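Shuk-fan Chou runs data collection at Nunderura, where two-armed robots are driven by hand through household tasks and every run is logged for training. The current set is cloth handling in kitchens. "Fabric is the hard part," she says. "It never folds the same way twice."

Each operator records 40 episodes per shift. Chou keeps the failed ones, tagged separately.

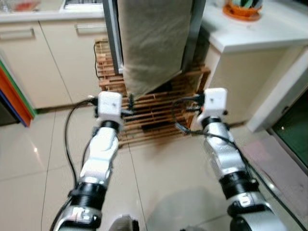

Tin-yau Hsieh, who trains the policy, asked for more variation in the starting pose. "With 100 episodes from one spot, the model learns the spot," he says. The last batch had 67 usable episodes after review. He wants the next one by January.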